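Plumenus open day, Grallow

Plumenus opened its Grallow building to visitors in February, and I went along for the morning session. The firm makes and finishes moulded plastic parts, mostly in short runs for other companies, and it had put a page on its website inviting anyone who was interested. I work in packaging and live 13 miles away, so it was an easy trip.

The building is at the far end of the Akpalu estate, past the tyre place and a unit that sells garden rooms. The sign is small and I drove past it once. Parking is on the left, with a one-way loop that was already full when I arrived, so I left the car on the road. Visitors sign in at a hatch, hang up their coats and are given a sticker. Groups went round in order of arrival and mine was the second.

We began in the moulding shop, which was louder than I expected and smelt of warm plastic. Two of the presses were running. The guide for that part explained how the colour is added and how long a tool change takes (most of a shift, if the tool is a big one). A tray of faulty parts was passed round so that we could look for sink marks and short shots. I found this the most useful ten minutes of the tour. I have read plenty of reports with those words in them and had never had a bad part in one hand and a good one in the other.

From there a corridor leads to the handling and packing rooms. Plumenus makes a good many clear parts, and these cause trouble out of proportion to their size. They are light and they show every mark. They are also hard to see against a pale background, especially where the surface is shiny and throws the light back.
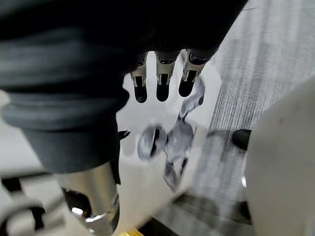 A translucent plastic piece with a rounded loop on one side, over a white surface.

Looped shapes are awkward in another way. Put a few in a bag together and they hook through one another, and somebody at the other end has to pick them apart. The firm has tried interleaving sheets and small card trays. It now uses a sleeve called the Flesen, which I gathered was named after the customer who first asked for it. Each part has its own pocket and the whole strip folds over on itself. We passed a sample from hand to hand. It is a simple thing and I would like to try it at work, though I suspect the cost of filling it by hand would rule it out for anything cheap. When I asked, I was told the saving comes from fewer returns, and that it took 7 months to show in the figures.

The next room was carpeted, which surprised me after the painted floors elsewhere. It is used for larger parts, and I was told that carpet is kinder to a shell that gets dropped. It also makes the room much quieter, and it was the first place where the whole group could hear the guide. There is shelving at the back and a bright yellow table along one side, with a second tier beneath the top.
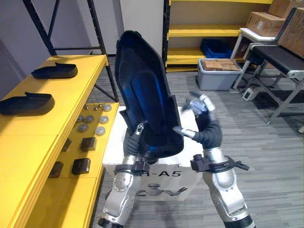 Large shells are a different job from the small clear parts. Their weight is easily dealt with, but the rim is where the damage happens, and a shell with a deep hollow takes up a great deal of box for very little plastic. The advice we were given was to decide early which way up a part will travel and to design the packing from that. One man in our group asked about nesting them. Apparently this works for some shapes, but a glossy inner face marks easily, and a sheet has to go between each pair.

I was taken with the black shoe-shaped mouldings on the yellow table. They have a flat base like a sole, a raised rim, and a small tab at the back. A flat base makes life easier on a table, as the part stays where it is put, but a tab that sticks out needs its own space in the carton. I meant to ask how they are packed and missed my chance when we were moved on.

The tour ended in the canteen with tea and a choice of 3 kinds of cake. There was a display of older packing from the firm's stores, including wood wool and waxed paper, with labels saying what each had been used for. The labels were good, but the table was close to the tea urn and it was hard to stand there for long without being in the queue.

A few practical points for anyone going next time. The tour takes 2 hours and there is nowhere to sit until the end. Flat shoes are required and the desk does check. The route is level all the way – the corridor between the shops has a heavy door at each end, but both were held open for us. Photographs are allowed everywhere except in the tool store. Booking is by email, and the early session is the quieter one.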